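Bambus, Stoff und ein Fenster nach Osten

Eigentlich wollte ich nur einen Vorhang kaufen. So fing das an, an einem Freitag im August, als mir morgens um halb sieben die Sonne quer über das Kopfkissen lief und ich beschloss, dass es so nicht weitergeht. Das kleine Zimmer hinten hinaus ist bei uns seit dem Umzug nach Erkbridge das Zimmer für alles: Bügelbrett, Gästematratze, Nähkiste, drei Koffer, von denen einer klemmt. Schön hell ist es ja! Nur eben zu hell, und im Sommer so warm, dass man freiwillig im Flur sitzt.

Im Stoffladen Grendunar wurde ich dann ganz freundlich von meinem Plan abgebracht. Delwyn Mahuika, die dort seit 14 Jahren zuschneidet, hat mich gefragt, ob ich es dunkel haben will oder kühl. Darüber hatte ich nie nachgedacht. »Dunkel kriegst du mit jedem dicken Stoff«, meinte sie, »aber dann steht die Luft. Häng Bambus auf und nimm den Stoff für den Rest.« Ich bin also ohne Vorhang nach Hause gegangen, dafür mit einem Beutel voller Reste und der Adresse eines Mannes, der Matten verkauft.

Der Mann heißt Hamish Tomoana und seine Werkstatt liegt in Pryor, ein gutes Stück mit dem Bus. Bei ihm stehen die Matten aufgerollt an der Wand wie Teppiche, grobe und feine, helle und solche, die schon nachgedunkelt sind. Ich habe mich sofort in die feinen verliebt (die teureren, natürlich). Die Stäbchen liegen so dicht, dass man die Hand dahinter gerade noch ahnt, und wenn man die Matte bewegt, raschelt sie ein bisschen wie Schilf. Hamish hat mir eingeschärft, sie niemals zu knicken und sie vor dem Aufhängen eine Nacht flach liegen zu lassen. Ich habe genickt und es zu Hause prompt vergessen. Meine erste Matte hatte deshalb wochenlang eine Welle, an die ich mich inzwischen gewöhnt habe.

Zum Thema Stoff muss ich etwas ausholen. Ich bin ein Mensch, der Reste aufhebt. Aus alten Bettbezügen, aus Blusen mit Flecken am Kragen, aus Vorhängen meiner Tante, die so kratzig waren, dass wir als Kinder dahinter nie Verstecken spielen wollten. Delwyn hat mir gezeigt, wie man daraus Bänder reißt: Am Rand einschneiden, kurz durchatmen, ziehen. Das Geräusch ist herrlich! Bei Baumwolle läuft der Riss schnurgerade, bei allem mit Kunstfaser gibt es Theater, und man greift besser zur Schere.

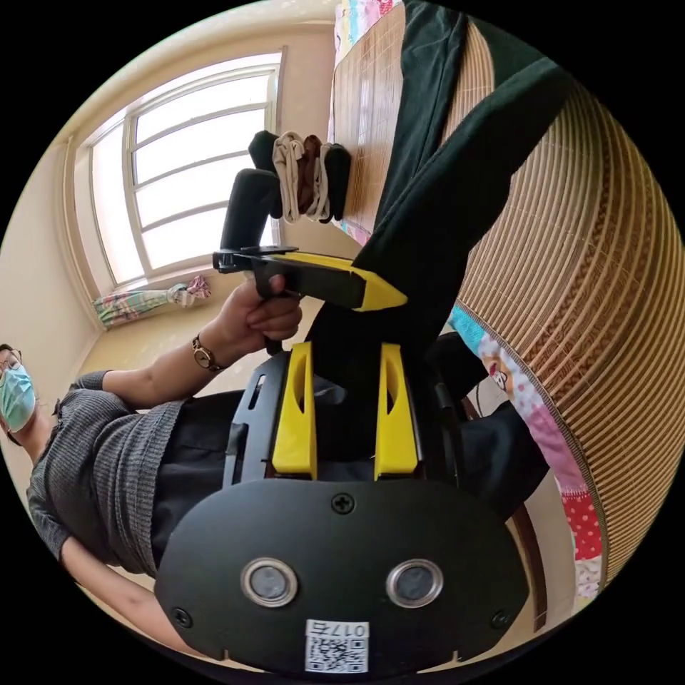 Solche Bänder brauche ich ständig. Eine hochgerollte Matte will ja irgendwie oben bleiben, und die Metallhaken aus dem Baumarkt haben mir die ersten Stäbchen zerdrückt. Ein Stoffstreifen hält genauso gut, man bindet eine lockere Schleife und zieht abends einmal dran. Bei den Farben bin ich vorsichtig geworden. Angefangen habe ich mit Knallrot und Türkis, das sah nach Kindergeburtstag aus. Jetzt nehme ich für die Matten gedeckte Töne, und gemusterte Stoffe dürfen dorthin, wo man sie leicht wieder wegräumen kann.

Und dann kam die Sache mit dem schweren Stoff. Ich hatte bei Promer, dem Trödler am Bahnhof, 6 Meter Dekostoff ergattert und wollte daraus etwas ganz Gerades nähen, mit Saum und Gardinenband. Drei Abende habe ich gesteckt und wieder aufgetrennt. Am Ende habe ich die Bahn einfach schräg über die Stange geworfen, um die Nähmaschine wegzustellen, und da hing sie so gut, dass ich sie nie wieder angefasst habe. Mein Mann fragt bis heute, wann der Vorhang fertig wird.

Was ich nach diesem Sommer anders machen würde? Zuerst messen, und zwar in der Nische und davor. Die Stange eine Handbreit höher setzen, damit die Rolle nicht vor dem Glas hängt. Matten nur trocken abbürsten, mit einem Handfeger, von oben nach unten. Und Stoffe, die in der Sonne liegen, ab und zu wenden, die bleichen nämlich schneller aus, als man denkt.

Für den Winter habe ich noch keinen Plan. Delwyn schwört auf gefütterte Wollbahnen, Hamish findet das furchtbar und würde die Matten einfach doppelt hängen. Ich habe beiden versprochen, ihren Vorschlag zu probieren, und im Schrank liegt schon ein Stapel alter Decken, die sich hoffentlich gut reißen lassen.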